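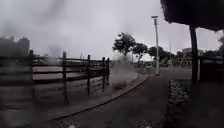

Acta de la reunión de mantenimiento exterior, septiembre

Empezamos a las 9, con café y con media plantilla todavía buscando silla. Tomo notas yo otra vez, así que si algo suena demasiado mío me lo decís y lo cambio antes de colgarla.

1. Acta anterior
Se aprueba sin cambios. Bueno, con uno: donde puse "desbrozadora" era "sopladora". Perdón.

2. Los robots de ronda
Era el tema del día y se llevó casi toda la reunión, claro. Plindov nos pasó los números del primer mes con las dos máquinas haciendo el recorrido de los caminos de Bralatbridge: 271 rondas completas y 147 avisos. De esos avisos, bastantes fueron por hojas, y el equipo de tarde está harto de salir con la linterna para encontrarse una rama. Lo dijeron así y así lo apunto.

A favor: las rondas de madrugada ya no las hace una persona sola, y eso lo agradecimos todos (yo la primera, que en invierno las odiaba). En contra: quien las hacía cobraba el plus nocturno y ahora no lo cobra. Dirección dice que se mantiene hasta final de año. Pedimos que conste por escrito y aquí consta, pero queremos también la carta.

Hubo un rato largo sobre quién atiende los avisos. Ahora mismo le llegan a todo el mundo a la vez, el teléfono no para y al final cada uno piensa que ya ha ido otro. Probaremos con una persona por turno, rotando, y con ese tiempo contado como trabajo y no como "estar pendiente".

Una compañera preguntó qué pasa con lo que graban las cámaras cuando cruzamos por delante. Respuesta: no se usa para controlar horarios. Pregunta siguiente: ¿dónde lo pone? Silencio. Queda pendiente.

3. Formación
Chrysikopoulos ofrece un curso para aprender a cambiar baterías y reiniciar las máquinas. Se apuntan casi todos los de mañana. Los de tarde piden que se repita en su horario — me parece lógico y se lo paso a la empresa. El presupuesto de formación es de algo más de 1,000 euros, o sea, más de 1,000 pero tampoco para lanzar cohetes.

4. Programa Anier
La aplicación de partes sigue cerrándose al adjuntar fotos. Mientras no se arregle, valen los partes en papel.

5. Ruegos y preguntas
Más guantes de talla pequeña. Y que alguien devuelva la llave del cuarto de riego, por favor.

Pendiente para la próxima: carta del plus, norma sobre las grabaciones y turnos de avisos.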